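4.2 Where the small oven ends up

Participants were asked to arrange a worktop as they would at home, and most began with the oven. Few put it straight. Of the kitchens in our Unia set, the commonest placing was at the back left, turned at an angle so that the door looked towards whoever was cooking. Interviewees defended this with some force. One had measured the gap behind hers and gave it to us as 110 millimetres, unprompted, on two separate visits.

Mats complicated matters. A mat is bought to go under things, yet the appliance tends to settle half on it and half on the bare table, as the white countertop oven does in Figure 3. Khúc (Quang Khúc, working notes) calls this "straddling" and regards it as a compromise between protecting the table and keeping the mat for food. We regard it as what happens when people stop pushing. The coding scheme allows for both views, at the cost of an extra column.

Height mattered less than we had predicted in Section 2, which we have left as it was.

Figure 3. Countertop oven at the left rear of a brown mat, front turned to the lower right.
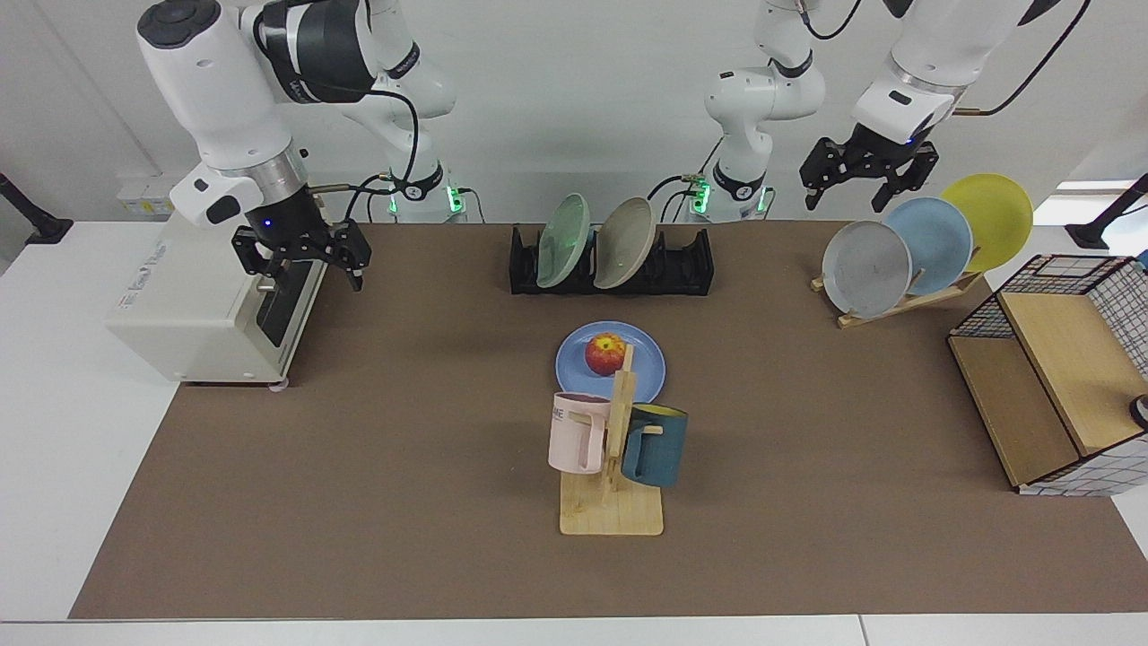 Straddling also made the coding slower, as the two coders could not at first agree on how much overhang counted. Some five placings went to a third reader, who asked whether the table might simply be too small.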